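Irnness Community Help > Desktops > Repair & Upgrades

Old tower, cooler off, no RAM. Worth putting back together? And how much paste?

Posted by Prunemel, Saturday, April 6, 2019

Hi all, quick one, on my lunch break. Got an old desktop tower from the office clear out. Want it for my kid's homework and maybe some older games. Side panel off, cooler off, memory all pulled (sold it with another machine, long story). CPU still in the socket. Cleaned the top of it with alcohol and a coffee filter.

Green board, 4 memory slots, one regular PCI slot, a bigger PCIe one. Has SATA so I can use a newer drive, I think? Power supply is the original. Cables are a mess, big black bundle lying right over the board plus all the orange/red/yellow stuff from the PSU.

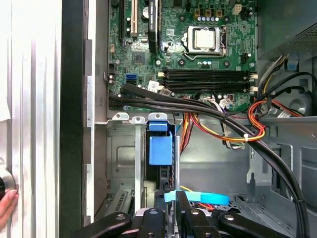 Ergate wrote that before buying anything he would get the model number off the board and look up what memory it takes, as he once ordered two sticks of the wrong generation and the seller wouldn't take them back. Fair point, will do that tonight.

So what I need to know:
How much thermal paste. Everyone says something different, pea, grain of rice, spread it with a card.
Do I have to fill all the memory slots or is 2 ok
Should I change the coin battery while I'm in there
Can I leave the cables like that

Budget is $57 total, so no fancy stuff please.

Khunthong
Paste: small blob in the middle, pea size or a bit less, put the cooler straight down and tighten the screws in a cross pattern, few turns each. Don't spread it. If you lift the cooler back up, wipe and start over. Don't power it on without the cooler, not even for a sec to "see if it posts".

RAM: 2 sticks is fine. Matched pair. Check the manual for which slots, on a lot of boards the pair goes in same color slots but not always. Push until both latches click. Most "dead" boards people bring me are a stick thats not seated.

Battery: most likely a CR2032 but read the number on yours first. Cheap, change it. You'll have to set the clock again after.

Cables: no. Get the bundle off the board before the cooler goes in, a wire in the fan is a stupid way to lose an evening. Run what you can behind the drive cage, zip tie it. Leave enough slack on the main power plug.

And unplug the thing from the wall first. Touch bare metal on the case before you handle the board.

Ergate
what Khunthong said. would add, spend the money on a small SSD before more ram. night and day on these old ones. roughly half your budget if you buy used memory

also check the fan on the PSU spins freely, blow the dust out

gamerdad_irn
just buy a new one lol. I had 1,000 problems with mine

Prunemel
Thanks Khunthong, super clear. Battery and paste orderd. Will post back once I've got the memory sorted.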